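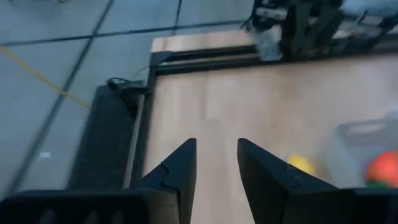
Chapter 3
Seating and Balance in the Amateur Choir

A choir's sound depends a great deal on where its singers stand. Two groups with the same voices can sound quite different in the same hall, and the seating plan is often the cheapest thing a director can change. Before moving any people, draw the plan on paper at a table with plenty of clear surface, where the sheets for each piece can be laid side by side. Mark the section leaders first, then fill in the rest of each row.

The most common plan puts sopranos and altos in front, with tenors and basses behind. It suits halls with a shallow stage. Its weakness is that tenors, usually the smallest section, have to sing through the rows ahead of them. Kiprono Langat, who directed the Honness Singers for many years, moved his tenors to the centre and kept the basses on both sides. His October programs were sung this way, and the inner parts were easier to follow.

A mixed plan, in which no singer stands beside another of the same part, asks more of everyone. Each person must know the line without help from a neighbour. Gintarė Baranauskienė uses it only for pieces the choir has sung from memory at least twice. When it works, the chords blend well. When it doesn't, entries are late and the softer voices drop out.

Size matters too. With more than 200 singers, the distance from one end of a row to the other makes it hard to keep together by ear, and everyone must take the beat from the conductor.

3.1 Terms used in this chapter

Block: a section standing together, two or more rows deep.
Column: a section standing front to back, one or two singers wide.
Spacing: the distance between neighbouring singers, measured shoulder to shoulder.

Section 3.2 begins with the block plan and the changes it needs when one part is short of voices.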